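Best way to clean and re-wax a painted concrete floor in a garage?

Posted 2020-05-02 by Mal-soon Cheon

I finally have the garage to myself and I'm so excited to get the floor looking good again! It has a coating that has gone dull by the door, and there are gray tire marks that laugh at my mop. I'd love a shiny green floor, the kind that throws the ceiling lights back at you. Can I just wash it and put a fresh coat on top, or do I have to strip everything? 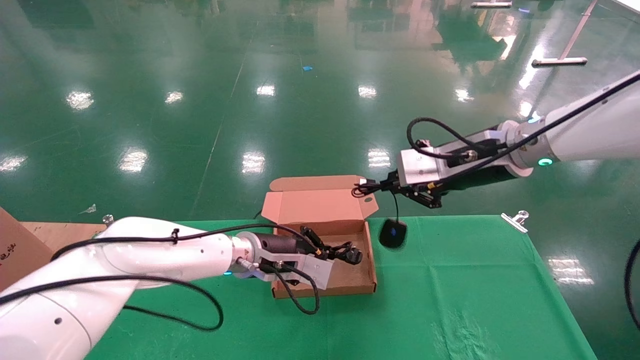

Hsiu-ying Shek
You can coat over it if the old stuff is still stuck down tight! Press strong tape on a few spots and yank it off - if paint comes up with it, that area has to be ground back. If it holds, degrease twice, rinse, then sand the whole floor until the gloss is gone. I used 100 grit on a pole sander and it went way faster than I expected. Vacuum, wipe, vacuum again. Mine was 63 degrees in there when I rolled it and it leveled beautifully. Give it a full 6 days before you park on it, whatever the can says.

bedon_garage
just use floor paint, worked for me

Howells
Love this kind of project! For the tire marks, try a citrus degreaser and a stiff brush before you sand, or you'll just grind the rubber in. Work from the back wall toward the door. And skip the wax - new epoxy won't stick to it, and it's slick when it rains in.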